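Print this page
E-mail this page

Old towers, blue caddies: a few pictures from the bench

Quick page this one, long overdue. People keep asking what goes on with the old desktops once they leave the drop-off shelf at Grellidthorpe, so I said I'd put up a gallery and then didn't. It's April now. Tea's gone cold, typing fast, spelling may suffer.

Short version. Offices clear out their desktops. The desktops come to us. Side panel off, good parts sorted from tired ones, drives dealt with before anything else gets touched. Drives are the bit everyone worries about and fair enough, that's where the tax returns and the wedding photos live.

The last load was 36 towers from the Puvov offices, all black or grey, all the sort that sat under a desk for years collecting fluff and biscuit crumbs. Most of them open without a screwdriver. I do love that. You pull a latch, the side comes away, and the whole works are right there in front of you. Some of the home-built ones we get have 9 different screws and a zip tie and a bit of tape for luck. Give me a boring office tower any day.

The blue plastic is your friend with these, by the way. If it's blue, you can generally push it, pull it or squeeze it and something will let go. If it's not blue, leave it alone till you've had a proper look. Took me far too long to work that out and I have the scratched knuckles to show for it.

Right, pictures.

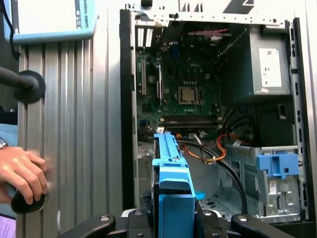
Side off. Green Dell board, bare processor in the middle with no heatsink on it, power supply up in the right hand corner. Blue latch on the drive cage.

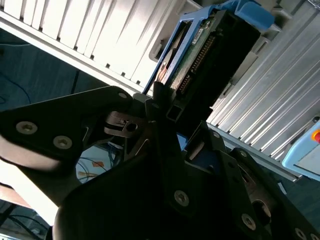
Hard drive in its blue caddy, circuit board and all.

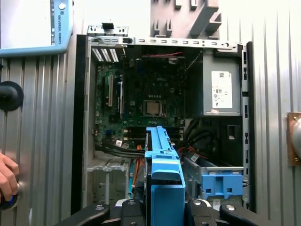
The whole tower, standing up. Memory slots run across below the processor, drive cage down in the lower right with a caddy in it.

Now the order of things, for anyone who wants to have a go at home. Power cord out first. Sounds obvious, gets forgotten. Hold the power button in for a few seconds after you unplug. Then stand the case somewhere steady with decent light and touch bare metal before you go poking round inside.

Drive cables next. Two of them normally, one wide for power and one narrow for data. The narrow ones often have a tiny metal clip, squeeze that before you pull or you'll snap the plastic bit off the drive and then you'll say a word. Pull on the plug, never the wire. I've seen plenty come in with the wires yanked clean out of the back.

Then the caddy. Squeeze both sides if it's the springy sort, and slide it straight out toward you. Straight is the main thing. If it goes in crooked on the way back it'll feel like it's seated when it isn't, and you'll spend your evening wondering why the computer says there's no disk. Ask me how my Thursday went.

The drive pops out of a springy caddy if you flex the sides apart a bit. No screws on a lot of them, just little pins that sit in the screw holes. Keep the caddy!! Put it back in the case, empty if need be. We get so many towers with the caddy gone and then the next drive has to be wedged in with foam or whatever is lying around, and it rattles, and the colour of my language changes.

Heatsinks. A few people have asked if you need to scrape off the old grey paste. Yes. Bit of isopropyl on a lint-free cloth, gentle circles, let it dry. Fresh blob the size of a pea before the heatsink goes back on. And don't even think about switching on a machine with the processor uncovered, not "just for a sec" to see if it works.

Memory is the easy one. Clips at the ends of the slot, push them outward, the stick lifts up by itself. There's a notch so it only goes back in one way. If you're leaning on it with your whole weight it's probably the wrong way round, or the wrong sort of memory.

Labels. Please please label the drive when it comes out. Masking tape and a pencil is fine. Tower number, that's all I want. At Laletti we had a box of 95 drives with nothing on any of them and that was a miserable weekend for everybody. We use freezer labels these days, they stay put and peel off clean.

Dust. Take it outside. Soft brush, then short puffs of air with the can held upright, and keep a finger on the fan so it doesn't spin. Don't use the household vacuum on the board.

What's left to do from the Puvov lot: 7 still waiting on memory, a couple with dodgy front USB ports, one that beeps at me and won't say why. Those might end up as spares. The rest should go over to the Căpraru reading room once they've been wiped and tested, and they've asked for keyboards too so if you've got a spare in the cupboard bring it along. Mice as well. Wired ones, the wireless ones always turn up without thier little plug.

We're not taking monitors at the moment, no space. Printers are a no, now and forever. Power cords always welcome, we somehow never have enough.

More pictures when the next batch is open. Drop-off shelf is clear so bring your towers in, sides on please, and no loose screws rolling about inside.

Print this page
E-mail this page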